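Black shells take over the long yellow table at Kindemham

There is a new job on at the Kindemham workshop, and anyone who has put their head round the door since April will have spotted it straight away. The long yellow table has been given over to black moulded shells, and what handsome things they are!

The shells are the first parts made to the Vavex pattern, drawn up by Chia-hao Shek over the winter and moulded at Renero. Each is a shallow tray with a rounded top, squared off at the other end, with a raised panel running down the inside and a lip along the outer edge. Shek says the panel was the hard bit. It went through version after version before the corners came out round enough to please everyone, and the lip was changed again after that (twice, if you ask the moulding side).

The first order is for 596 shells, with the full run set at 2000 if the fit is good. Before any of them are boxed they come to the yellow table to be looked over, inside first and then along the rim, where a tiny flaw would stop the cover from closing. The light overhead is a real help with this – tilt a shell a little and the edges pick up a lovely blue shine, while the rest stays a deep, flat black. 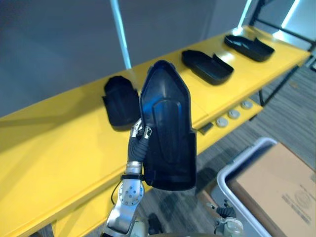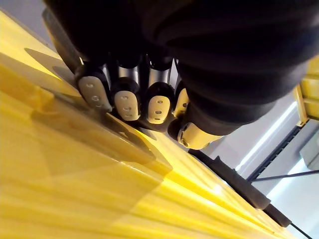

Nayeli Gallegos was less sure about the table. She would have liked a plain white top for checking black parts, she told us, and she still finds the yellow a bit much first thing in the morning, but she admits that a dark shell stands out on it from right across the room. Her one firm request is for a softer cloth to wipe the surface down with, as it is so glossy that every smear shows.

The first 114 shells have been passed and are going over to Nam, where Tzu-hsuan Chuang will be trying them against the covers. If a rim needs shaving, that is when we shall hear of it. Po-yen Sin has already set aside shelf space for the next lot, and some 90 flat boxes have been folded ready in the store.

Tea-time visitors are welcome to come and have a look, and there is usually a spare shell by the door for handling. Please put it back hollow side up, and ask Deirdre Ó Conaill if you would like to be shown round properly.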